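November, Wednesday night

Home at last, boots off, tea made, and I am writing this before I lose any of it because tonight was the night we finally sang the Pacheco piece all the way through! Start to finish, no stopping, with Custódio Morais at the piano banging out the alto line whenever we drifted. I have been grinning since the bus stop. 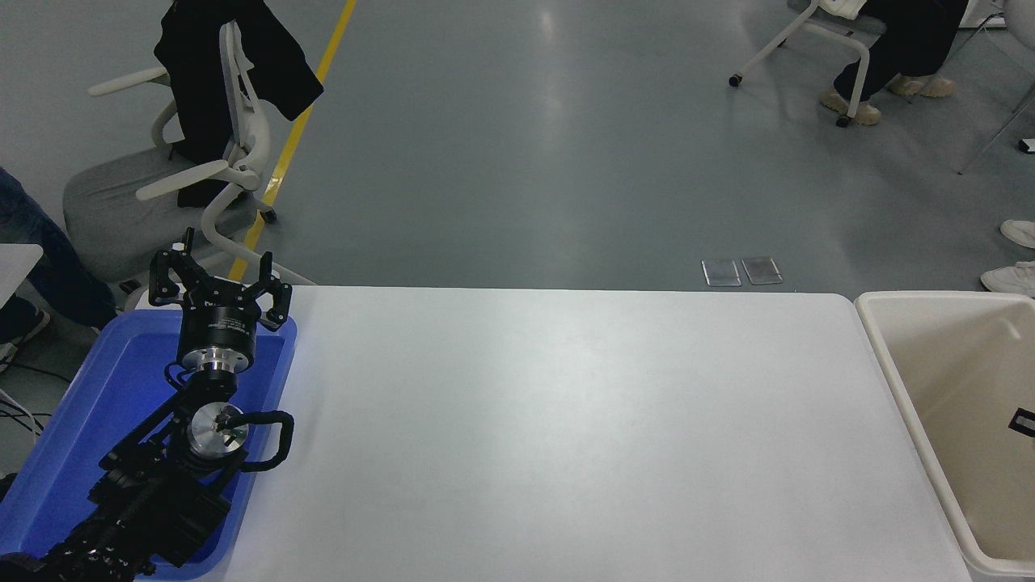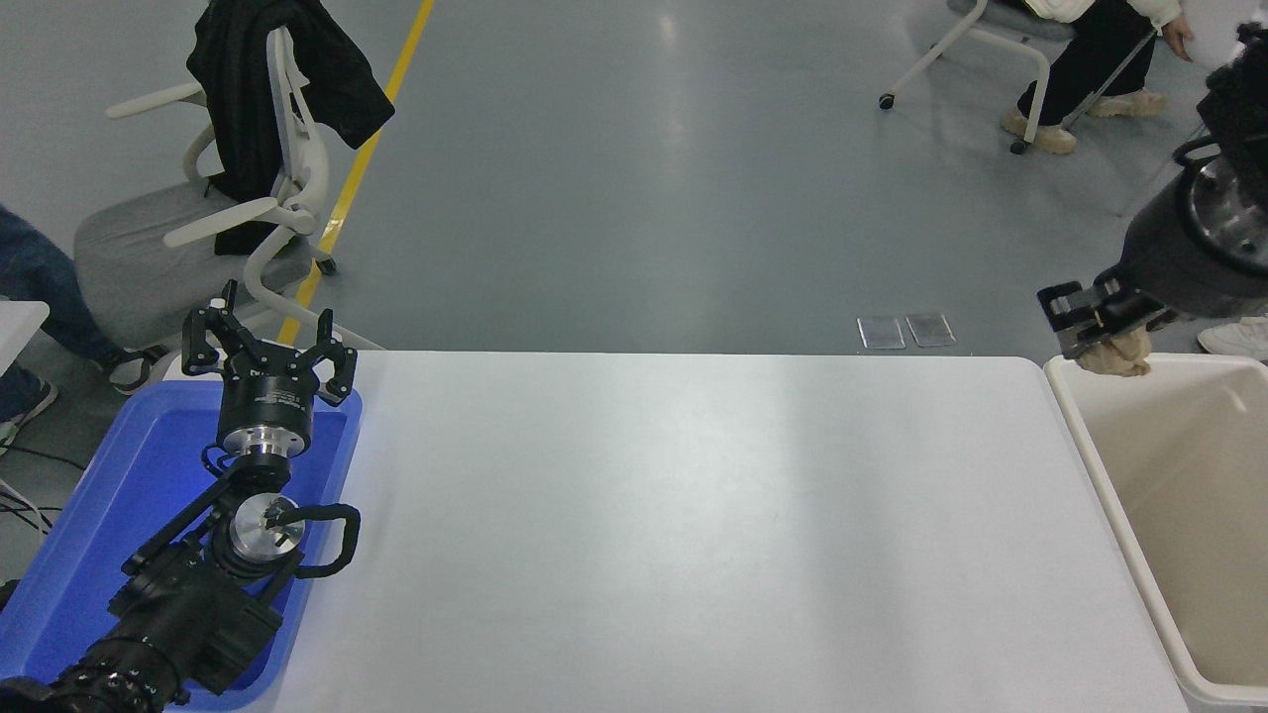 3 min read

So. The Pacheco. We've had the sheet music since the end of summer and I had quietly decided it was beyond us. It's 7 movements, and the fourth one changes key in the middle of a word. In the middle of a word! The sopranos hold "light" while the rest of us slide down underneath them, and every week until now we've slid into a ditch. Tonight we came down together and landed on the chord, and it rang, and Custódio took his hands off the keys and just let us hold it. I could feel it in my back teeth.

I should say what changed, for my own future reference. He had us sing the whole fourth movement on "noo" first, no words at all, very quiet, standing mixed up so that I had a bass on my left and a soprano on my right. I hated it for the first page. I lean on the altos beside me far more than I knew (sorry, altos). By the second page I was listening properly, and by the third I could hear where my note lived inside the chord. When we went back to our normal places and put the words in, the key change felt like walking down a stair I already knew. I want to do this every single week.

Also he made us speak the text of the second movement as if we were giving directions to a stranger. Very funny, and the consonants were so much better afterward. Must remember: the T at the end of "night" goes on the rest, not before it. I have written it in my copy three times now, once in pen.

Arstead is confirmed for the spring. The hall there holds 600, which made a few faces go pale, mine included. The most we've ever sung to is 70, in Wilden, and a good number of those were there for the soup. But I walked through the Arstead hall once with my sister and clapped my hands to hear the echo, and it was gorgeous, long and warm, the sort of room that does half the work for you. I can't stop thinking about how that chord will sound in there.

The Hirnton singers are joining us for the last movement. They have real tenors! Several! Ours are heroic but there are 2 of them, and one has a cough that comes and goes. We get a joint rehearsal after the holidays and I've already offered to bring the lemon cake, which means finding the good pan.

Things to practice before next week: page 31, the bit with the dotted rhythm, slowly, with the metronome, no cheating. Breathing in the long phrase in the sixth movement. I've been sneaking a breath after "river" and it breaks the line. Custódio says to stagger it with my neighbor, so I'll ask Wanda if she'll take hers after "river" and I'll take mine two bars on. And learn the Latin in the fifth properly instead of mumbling the vowels and hoping.

I sang on the walk from the bus, very softly, and then less softly when I got to our street. The dog next door joined in. He was a little flat.

It's late and I have work in the morning but I'm going to play the recording of the fourth movement once more before bed, with my copy in front of me and a pencil. Maybe twice. I keep hearing that chord. I was so tired when I left for rehearsal, too, I very nearly stayed on the couch with a sandwich.

Pencil is in the other coat.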